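Gravthorpe Handheld Gripper - Linkage Service Kit

Part no. 287
For the Gravthorpe handheld gripper, all versions
In stock, ships from Plurnitstead
Page updated 2025-09-04

If you use a Gravthorpe handheld every day, sooner or later you feel it in the trigger. The fingers close a little late, or one side gets there before the other, or there's a faint click as you let go. Nearly always that's the linkage asking for fresh bushings, and this kit has everything you need to put it right in one sitting at a kitchen table.

We're very fond of this job! The handheld was laid out so that every moving joint can be reached with one hex key and a pin punch, and once you've done it the first time you'll wonder why you put it off. The trigger goes back to that light, even pull it had out of the box.

What's in the kit

6 pivot bushings
6 pivot pins
9 retaining clips (you need six, the rest are for the ones that fly off)
2 return springs
1 pin punch
1 hex key
1 small tube of dry lubricant
1 nylon cleaning brush

Grip pads and finger bars are sold separately. If your bars are bent or cracked around a hole, order the Purnbridge finger set along with this kit and do both jobs at once.

When to open it up

There's a cycle counter in the Nicholas app, under Tool Health, but we'd trust your hands first. Hold the gripper level, squeeze slowly and watch the finger tips. They should move together the whole way. Now let go slowly and watch them open. If one hangs back, clean the joints. If it still hangs back after cleaning, replace the bushings.

Side play is the other thing to check. Pinch one finger bar and wiggle it across the direction it normally moves. A tiny bit of give is fine and was there when it was new. If you can hear it, it's time.

Soft things are harder on a linkage than most people expect. A block or a mug touches the pads and nothing else, but plush, towels and knitted stuff reach right in among the bars, and loose fibers love a greased pin. If you record a lot of sessions with soft items, clean twice as often as the app tells you to.
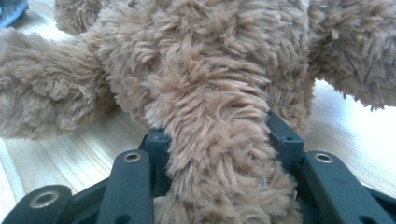 Finger bars on either side of a plush bear's limb, with the metal eyelets showing.

Cleaning without taking it apart

Switch off the handle and unplug the cable. Open the fingers as far as they go and look into each joint from the side, under a good lamp. Fuzz winds itself around the pins in a tight little collar that can be the same color as the dust, so use the brush even if the joint looks clean. Brush outward, away from the bracket. For anything that won't brush out, a wooden toothpick works better than tweezers, which can scratch the lining of the hole.

Please don't use oil! It feels wonderful for an afternoon and then it holds on to every bit of lint in the building. The dry lubricant in the kit goes on thin, a drop per joint. Work the trigger a couple dozen times, then wipe off whatever comes out.

Replacing bushings and pins

Lay the gripper palm side up on a folded cloth. Take a quick phone picture of both sides before you start - the left and right bars look alike once they're off the bracket.

Slip the clip off the first pin and keep a finger over it as it comes free. Push the pin through with the punch; hand pressure is plenty. If it won't budge, clean around it again before you reach for a hammer. Lift the bar away, press the old bushing out and press the new one in until it sits flush. Fit the new pin from the same side the old one came out of, then the clip.

Do one joint at a time and finish it before moving to the next. It's slower, but the linkage never comes apart in your lap that way, and you can feel each joint improve as you go.

Springs come last. Hook the fixed end first, then stretch the free end over its post with the bent tip of the hex key. Both springs should be changed together, even if only one feels tired.

Setting the zero

New bushings shift the closed position slightly, so run the zero routine before you record anything. Plug the cable back in, open the Nicholas app and choose Tool Health, then Set Zero. Close the fingers with nothing between them, hold until the light turns steady, open fully, and hold again. If the app reports an uneven close, check that every bushing is flush and that the springs are on the right posts. A proud bushing is the usual culprit.

Fits

Gravthorpe handheld, first version, serial 317 and up
Gravthorpe handheld, second version, all serials
Gravthorpe wrist-mount version, linkage only (the springs are different, order the wrist spring pair)

Units with serials below 317 use a narrower pin. We still keep those bushings on the shelf, so drop us a note with your serial and we'll send the right ones.

Often ordered with this kit

Purnbridge finger set, left and right
Grip pads, pack of two
Wrist spring pair
Spare clips, small bag

Returns are accepted on unopened kits until the end of the following May. Opened kits with a missing or wrong part: write to the parts desk and we'll mail the piece out.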